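A day at the Rurness orchard open day

I've wanted to go to the Rurness open day for years, and every fall something gets in the way. This time I just put it on the calendar, packed a thermos and drove out with my sister-in-law, who thinks all apples taste the same (she left with two bags, so draw your own conclusions).

The orchard belongs to the Fekete family and sits on a long slope outside Dimton. You park in the bottom field and walk up past the cider shed, and by the time you reach the barn you're warm enough to take your hat off. Entry was 6 dollars, and that gets you the tour, the tasting and a cup of something hot.
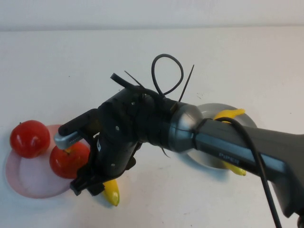

Our guide was Ildikó Tóth, who has looked after the trees there for almost 30 years and talks fast. She took us along the oldest rows first and showed us where they prune hard in February, right down to what looks like a coat rack. I asked if I could do that to the sad tree in my own yard. She said yes, but spread it over a few winters - take too much at once and you get a forest of skinny shoots and no fruit. I wish I'd known that before last year!
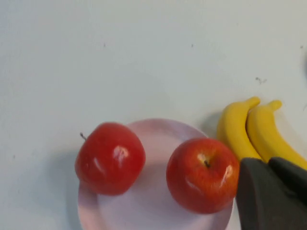
The tasting was my favorite part. There were five varieties out, and the one everybody kept going back for was Damano, a late apple the family raised themselves. It's sharp when you first bite in and then goes almost like pear. My sister-in-law liked the sweet early one, and we argued about it all the way through the cold store, where it was so chilly that nobody else was talking at all. I could have stayed longer in there just for the smell.

Lunch was soup and a cheese roll from the barn kitchen. Get in line early, the rolls were gone by one.

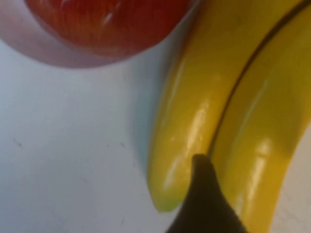
If you're going

Wear boots, the path behind the cider shed is pure mud. Bring cash for the farm stand. The tour takes a good hour and there are four of them through the day; we did the second and had plenty of elbow room. Dogs are fine on a leash. Damano sells out quickly, so buy your bag before the tour and leave it at the stand with your name on it.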